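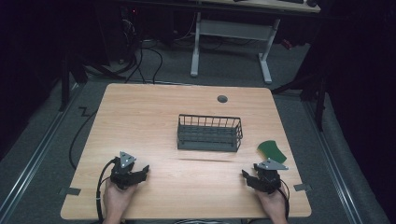 Do you really need a basket on your desk if you've already got drawers?
I'd say get the basket first and see what's left for the drawers. Drawers are where my stuff goes to be forgotten. A basket sits there looking at me until I deal with it.

Okay, a few people wanted the longer version of this after my desk post last month, so this is going to be a thread. Get a cuppa.

Background: I work at home four days out of five, at a light wood table in the spare room. It was never meant to be a desk. It became one in September and it has been collecting bits of paper ever since.

By winter I had pens in three mugs, receipts under the keyboard and a tape measure I kept finding and losing again. I bought a set of drawers to fix it. The drawers filled up in a fortnight and the table looked exactly the same.

So I pulled everything out and dumped it on the carpet. I don't recommend doing this at nine at night.

There were 376 things. Yes I counted, I was procrastinating on a tax form. That includes every paper clip, and there were a lot of paper clips, so don't judge me too harshly.

Of those, I could name 100 that I'd used in the past year. The rest was dead batteries, instruction booklets for things I don't own any more, keys to who knows what, and enough hotel pens to open a hotel.

First rule I made: one wire basket on the table and that's it. If it's out on the surface, it's in the basket or I'm using it right this minute.

Why mesh? I tried a solid box first, the Bodside one with the lid, and I treated it like a drawer. Lid goes on, problem disappears, and six weeks later I'm buying a second stapler. With mesh I can see the mess through the sides and it bugs me enough to empty it.

Get a plain dark one if you can. I had a white one in the kitchen years ago and every speck of dust showed up on it.

Look at the bottom before you buy, too! Some of them are open wire all the way under and your pens poke through and leave little marks on the table. A solid bottom is worth a few extra dollars.

Size — mine was too big at first. A big basket is an invitation. I swapped it for one I can pick up with one hand and carry to the kitchen, and now I do the sorting there while the kettle boils.

Someone will ask so I'll say it now: it came from Alva, the homewares place near the station. No idea if they still have them. It was on the bottom shelf behind the laundry stuff.

Where you put it matters more than I expected. Mine lived in the back corner for a while and became a bin. Once I moved it to the middle of the table I couldn't start work without dealing with it, and that's annoying in a useful way.

Then at the end of the day it goes back to the middle, empty or close to it. Takes me 7 minutes. On a bad day I tip whatever's left into a paper bag, and I have to go through the bag before I'm allowed to start a new one. (I have broken this rule. Twice.)

Cables were the other half of the battle. If your desk has one of those round holes in the top, use it! I had one sitting there for ages with nothing going through it while the lamp cord hung over the front like a vine.

Charger, lamp and monitor all go down the hole now, with a bit of hook-and-loop tape around them underneath. Label the plug ends. Masking tape and a marker is fine, I bought the fancy Zurnix tags and half of them fell off.

And leave a bit of slack if you've got a desk that goes up and down. Mine doesn't, but my sister's does and she yanked her speakers clean off the back the first week.

What stays in my basket at the moment: scissors, two pens, a notebook, the good tape, glasses cloth, whatever mail I haven't opened. Anything else gets moved on by dinnertime.

What I got rid of: the mugs full of pens (the mugs went back to being mugs), the letter rack, the Lorkov desktop organiser with all the tiny slots. I really wanted to love that organiser. The slots were the wrong size for everything except business cards and I don't have business cards.

A couple of you have asked about kids' craft stuff. Same idea, but a second basket that lives on a shelf and only visits the table. Felt and foam scraps breed overnight, so we keep the big pieces and the little offcuts go in the bin as soon as the glue's dry.

If you rent or share the table with someone, have one basket each. We tried sharing and I spent a week moving someone else's bike lights around.

I still have the drawers, by the way. There are 6 of them and four are empty. I'm thinking of putting the unit out on the nature strip next council cleanup unless someone local wants it.

Next job is the shelf above the printer. I've looked at it. I've closed the door again. Will report back.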